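Rotate the audit firm, and the partner with it

Jurnow restated its accounts in June. The correction came to 142 million, most of it revenue booked before the goods had left the warehouse. Its auditor, Altham, had signed the accounts for 14 years without a qualification.

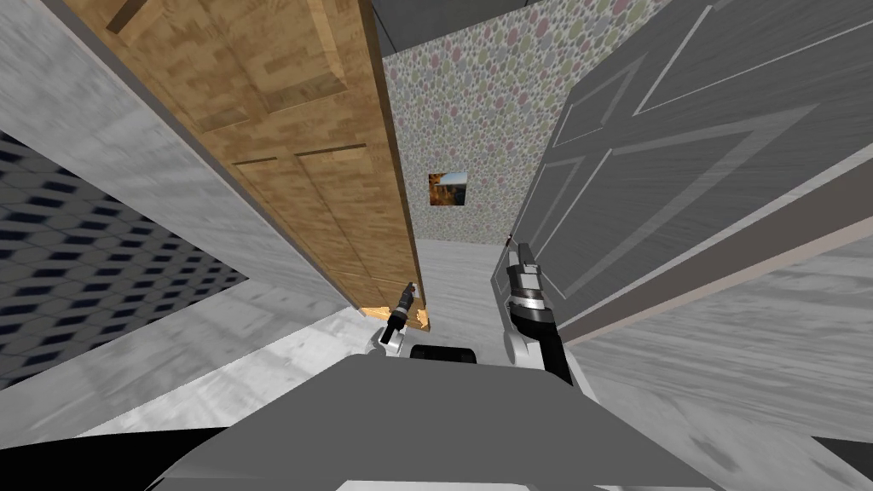 Long tenure is usually defended on grounds of cost. A new firm has to learn the client's systems, and the first year is expensive. I accept the point, but it covers one year only. What follows is a habit of relying on last year's file. The choice before an audit board is between two plain options, and boards keep picking the one they know. Murray Merrick has argued that changing the lead partner is enough. At Jurnow the lead partner changed twice and the method stayed the same.

The fee split matters as well. Altham earned 400,000 for the audit and 899,000 for tax and systems advice. A firm in that position has a commercial reason to avoid a dispute over cut-off dates. Nabila Tazi proposed a cap on advisory fees when Wirnden went through the same thing, and it was dropped.
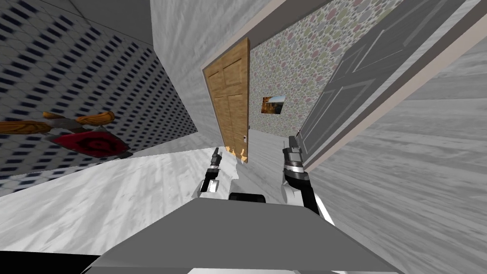 A cap would be simple to police, as both figures are already in the notes to the accounts. I would set it at half the audit fee, with a change of firm every ten years and no extensions.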